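Workshop notebook — natural dyes, Olthorpe bench
2 August 2021
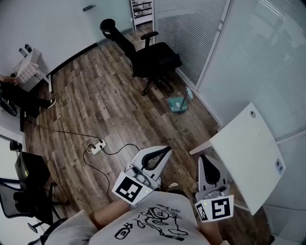

Madder, second extraction

I left the roots soaking overnight in the big enamel pan, as Inna suggested, and I have to say she was right and I was being impatient in the spring. The liquor this morning was a proper deep brick colour before I'd put any heat under it at all. I strained off the first soak into a jar (it goes yellowish brown and muddies the reds if you leave it in, so keep it for something else) and topped the pan up with fresh tap water. Our water here is hard, and madder seems to like that, so for once there was no need to fiddle about with chalk.

Brought it up very slowly to 60 degrees and held it there. I know the temptation, and I've given in to it more than once, but please don't let it creep up while you answer the door. The browns come out of the root when it gets too hot and there's no sending them back.

Wool, the 25 gram skeins

I had seven skeins of the Grorneck wool ready, all scoured last week with a drop of washing-up liquid and all mordanted with alum in the same bath. They went in together, well wetted. I pulled one every so often and hung it on the rail by the sink, partly out of curiosity and partly because Pylyp wants to see how the shade builds for his hat pattern. The first was a soft apricot that I rather fell in love with — I'd gladly knit a whole cardigan in it — and the last is a good warm red, a touch towards orange. There's a slightly paler patch on skein four where the tie was too tight. My own fault, and I've retied the rest of the cupboard in loose figures of eight.

Labels are on all of them, pencil on card. Fraser, if you move them, keep the labels with the skeins this time!

Iron dip

Tried half of skein six in a weak iron bath for a few minutes. It went to a dull plum, nicer than I expected and a little harsh to the touch. The iron pan is the one with the red string on its handle and it must never, ever be used for anything else. I've put it back on the bottom shelf, away from the alum pans.

Things left over

The spent bath still has plenty in it. I've put the lid on and I'd like to try the cotton tapes from Javo, though they'll want tannin first and I haven't ground the oak galls yet. Solomiia has offered her old coffee grinder, which I'll take her up on.

The book says 1,521 for our next batch number, but I found two entries under it already, so I've called this one 1,521c and will sort it out with Eskil when he's back.

Light test: one strand from each skein is wound on card, half covered with foil, and taped to the south window. I'll leave them up until December and try hard not to peek.

Still to buy: alum, a new thermometer, muslin.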